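Section 5: Setting Up Your Wurley Dehumidifier in a Cellar 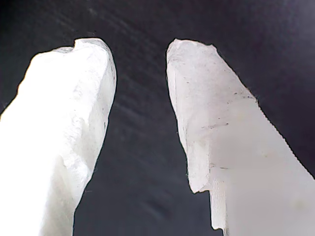
Treasa Dolan

You have bought a Wurley because something in your cellar smells of old mushrooms. The Wurley can't remove the mushrooms, but it can make them unhappy. Allow an afternoon, most of which goes on moving things you meant to throw away in April.

Before you start

Stand the unit upright for 2 hours if it has travelled on its side. The courier will say it didn't. Stand it upright anyway.

1. Choose a level spot with a hand's width of clear space on every side. Behind the curtain does not count as clear space.

2. Push the water tank in until it clicks. If it doesn't click, take it out, turn the float the right way up and try again with less force.

3. Plug straight into a wall socket.

CAUTION: Do not use an extension lead, least of all the one already holding up the Christmas lights.

4. Close the doors and windows. Drying the whole of the county is outside the scope of the guarantee.

5. Press POWER, then hold the droplet button until the display flashes. Set the target to 50 per cent and walk away. Going lower makes the machine run all night and the stairs creak.

NOTE: The first tank may fill alarmingly fast. This is the cellar's water and was there before you started looking.

Using the drain hose

6. Switch off and unplug. Remove the tank and pull out the rubber plug at the back. Put the plug somewhere safe, then write down where.

7. Screw the hose on by hand and run it downhill all the way to the drain. Water has never yet agreed to go up and over a skirting board.

CAUTION: Do not drink the collected water, or give it to the cat. It is fine for a mop bucket.

Error lights

E2: the tank is full or not seated. Go back to step 2.
E5: the coil has iced over. Leave the unit off until it thaws. Do not chip at it with a screwdriver, as Spares can always tell.

Filter cleaning is covered in Section 6, which you will want sooner than you think.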